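Bench notes, Lumbao archtop refret + wiring, April
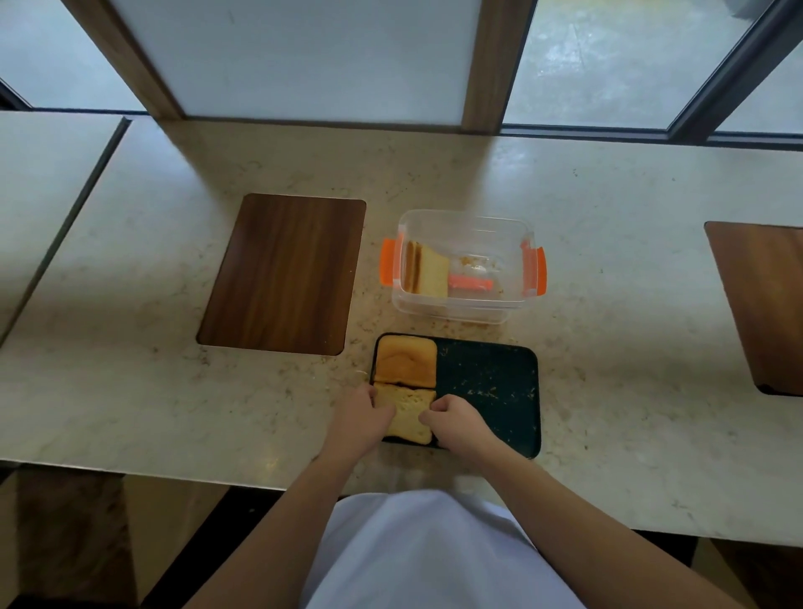

Board on the counter by the window.

Neck first. Strings off, rod backed off till it just goes slack. Still a hump at the body join, frets 14 up. Not the rod then. Old glue line looks sound under the loupe so leaving the joint alone, will take it out of the board when the frets are pulled.

Pulled frets with the small iron and the ground nippers. Came up clean to the 9th, then two chips at the 11th on the bass side. Saved both chips, thin CA, pressed with the dowel. Label them next time, spent ages working out which way round they went.

Leveled with the long beam, 120 then 220. Hump gone. Kept the radius, checked at 1, 7, 12 and last. A hair flat at 12 on the treble side, can live with it.

Slots: deeper than the tang by plenty, old filler in most. Scraped out with the Falgate saw. That saw is getting tired, pulls left. Order another before the next bound neck.

New wire is the Drirkcombe medium, what's left of the coil. Overbent it a touch. Hammered 1 to 12, pressed the rest with the caul so I wasn't whacking over the body. Fret 16 wouldnt seat, tang had a burr. Filed it, went in second try.

Ends beveled, not dressed yet.

Wiring. Hum was the ground at the tailpiece, wire just sitting under the stud bushing with no bite. Cleaned, stripped longer, reseated. Tone pot scratchy, cleaner did nothing, swapped it. Old pot in the tray marked Lumbao in case the owner wants the original parts back in the case. Ask!

Neck pickup 6.9k, bridge 7.4k. Both fine. The 555 ohm reading I wrote on the job card is me with the leads across the wrong lug, ignore and cross it out.

Nut: old one is plastic, too low on the G. Bone blank roughed out, slots started only. Don't go to depth till frets are leveled and crowned.

Time so far is 3 hours on the neck, 2 on the electrics. Quoted less. Lurkunance want it back for the showroom before the end of the month so no more extras unless they ring and agree to it.

Still to do
level, crown, polish
dress ends
nut to depth
intonate, bridge is pinned wrong so check the scale before moving anyting
new strings, 12s, wound G
clean the fretboard edge where the CA ran

Humidity in the back room 63 this afternoon, too high. Dehumidifier tank was full again. Emptied. Neck stays in the case overnight with the packs in.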